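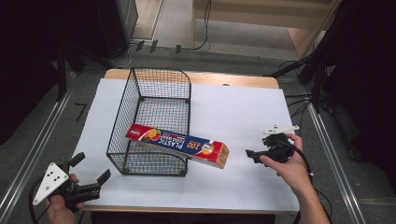 Teaching by hand: my term on the Breka project

When I picked this project I thought I'd be writing code all term. I did write some, but most of my hours went on standing at a table with a gripper in each hand, moving shopping in and out of a wire basket. I got quite fond of it in the end!

The idea behind Breka is simple enough. We want a policy that can do two-handed household jobs, and it learns by copying. So a person does the job with the hand-held grippers, the recording goes into the pile, and once the pile is big enough you train on it. My share was the basket tasks, and my target was 300 good examples. Petro Tkachenko had the term before me on the same kit and left me a page of notes, mostly about cables (keep them behind your wrists, never over the rim of the basket - he was right).

The long boxes were my favourite and also the biggest pain. A box of food wrap is far longer than the mesh basket is deep, so it never just drops in. You have to get one end over the rim, let it lean, then bring the second gripper round to steer the other end. My first tries were awful to watch back. I kept stopping halfway to think, and a learner that copies you will copy the thinking as well, long pauses and all. After that I practised each move a few times with the recorder off before I kept anything.

I also had to learn not to be too tidy. For the first couple of weeks I put the box down at nearly the same slant every time without noticing, and it only showed up when I plotted the starting positions in Plevelex and got one fat blob. From then on I rolled a die before each go and had 6 starting layouts to pick from. Much better spread, slightly sillier work.

By the end of March I had 151 examples that passed the checks. So yes, a bit over half of what I promised. The rest went in the bin for all sorts of reasons, mainly the tracking dropping out when I twisted my right wrist too far and the markers turned away from the cameras. I could have caught that much sooner if I'd run the check after every batch and not at the end of the afternoon.

I trained 2 small models on what I had, one with the early tidy examples and one without. The one without was better at reaching for the box from odd angles, though both still fumbled the moment where the grippers have to work together. I think that part needs more examples of recovering from a bad grab, and I deleted most of mine as failures. Sorry to whoever takes over! The scripts and my layout sheet are in the Breka folder, along with Petro's cable notes.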